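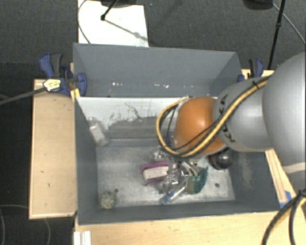

Section 7: Setting Up Your Rain Barrel

This is the fun part! Once the barrel is in place you'll be watering tomatoes with roof water by the first good storm in April, so let's get it right. You need a downspout you can reach, a patch of firm ground, and an afternoon.

Your Sirkell barrel holds 54 gallons, and a full one is seriously heavy. Spend your time on the base. A level base makes everything after it easier.

1. Pick a downspout close to the beds you water most. Short hoses flow better.
2. Clear the grass and tamp the soil flat. Lay 2 inches of gravel and rake it smooth.
3. Set the stand on the gravel and check it with a level, front to back and then side to side. Shim under the gravel, never under the legs.
4. Put the empty barrel on the stand with the spigot facing out. Make sure a watering can fits underneath (you'd be surprised how many of us forget!).
5. Hold the diverter against the downspout so its outlet is level with the barrel inlet. Mark the top and bottom of the cut in pencil.
6. Cut along both marks with a fine-toothed hacksaw and file the edges.
7. Push the diverter in, add the two screws, and connect the short hose to the inlet.
8. Fit the overflow hose and run it well away from the house wall.

CAUTION: Cut metal downspouts are sharp. Wear gloves for steps 6 and 7.

CAUTION: Do not drink the water or let children climb on the barrel.

Note: Older Branstead downspouts are a little narrower. Use the rubber sleeve from parts bag 883 and the diverter will seat snugly.

Test it with a garden hose before you wait for rain. Run water into the gutter for a few minutes and look at every joint. A drip at the spigot usually means the washer went in crooked, so take it out and seat it again by hand.

Before the first hard freeze, drain the barrel, leave the spigot open, and turn the diverter to WINTER.

Guide text by Maiara Prado. Revised February 29, 2024.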